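Bernis bench – budget and shopping list for next year

Sep 21, 2022

Quick page for everyone who asked what we want to spend on and why. Sorting and stacking desk calendars is the job we're planning around. Light items, spiral bindings, slippery covers. Numbers first, pictures further down.

Spare finger pads – 2 sets per arm. Mustik quoted 118 a set, Zinchenko cheaper but slow to ship. Leaning Mustik.

Cable clips and sleeves – put down 100, probably to much but we always run short.

Second bench – not this year. Medico wants to share the cost of one, talks in February. Dont count on it.

Lighting – about 300 for two decent panels. Glare on gold numerals is a known pain for the cameras, so this one goes near the top.

Also need a tool rack. Cheap. Just order it. 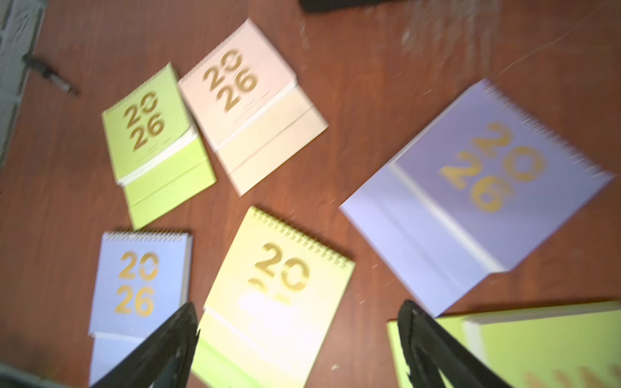
Calendars in several colors, gold numerals, from the wrist camera.

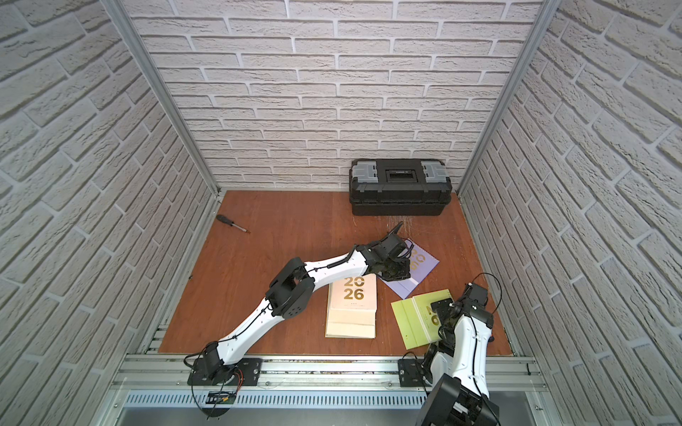
Both arms at the bench, toolbox at the back. Elbow cables are what the sleeves are for.
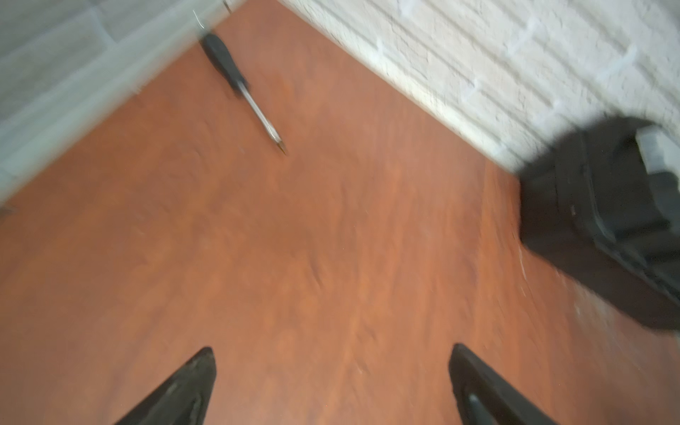 Back corner, screwdriver on the wood. Rack would go on this side.

Still open – service contract. Bernis had one before and hardly used it, so maybe pay per visit and keep the money for pads. Need shipping costs from Zinchenko before anything gets signed. Tabletop can wait, scratches don't hurt the work. If your team wants something added, send the part number and a price, not just a link.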